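Shared workshop builds its own hand-held gripper

15 May 2024 – Members of the Atinga workshop have started to test a hand-held gripper which they designed and assembled themselves. The tool is called Jotier. A person carries it and closes the fingers by hand, and the recordings will later be used to teach a small robot arm.

Divya Nadar, who leads the build, said that the fingers took the most time. The group printed 17 versions before it chose the present shape, with two curved fingers that end in points. "The first ones were too stiff and they pushed the parts away," she said. "Now they bend a little, and this is enough for us."

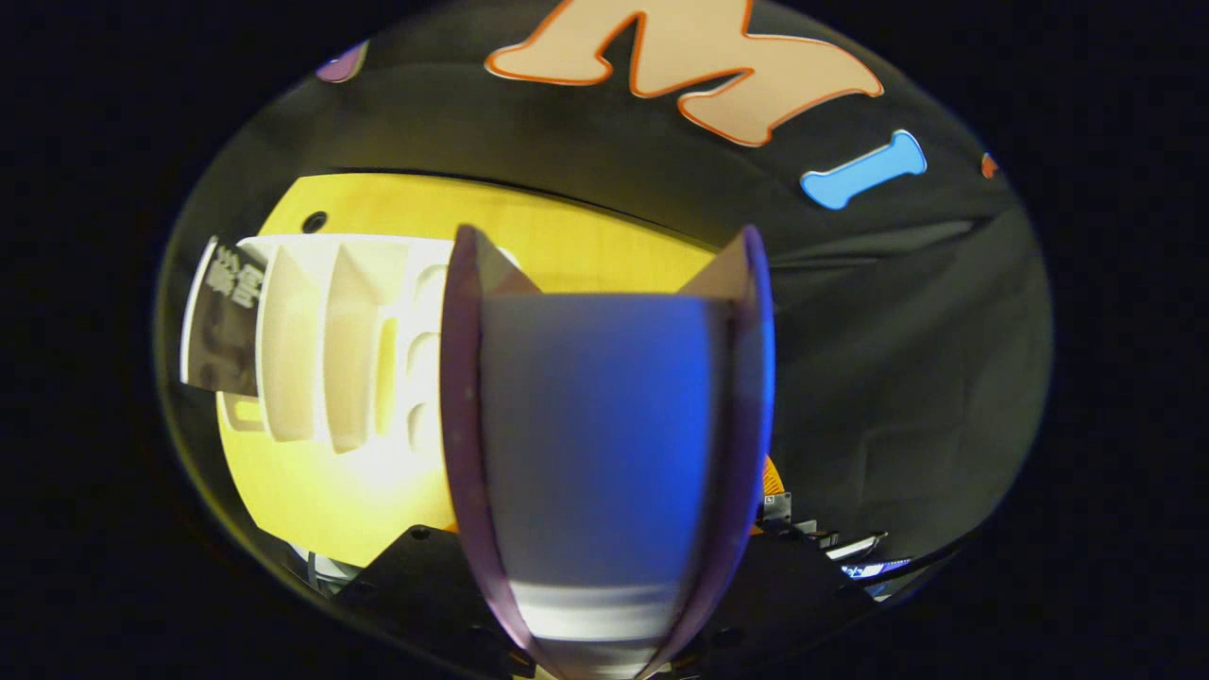 The electronics gave less trouble, although one cable had to be replaced two times. Nadar has published the drawings on the page of the workshop, together with a list of screws and the settings for the printer. Other groups may copy them without payment.

Until July the members want to collect 1195 short recordings with small plastic parts. They have 10 so far. The arm itself, an older model bought second-hand from a school, still waits for a new power supply – it is expected next month.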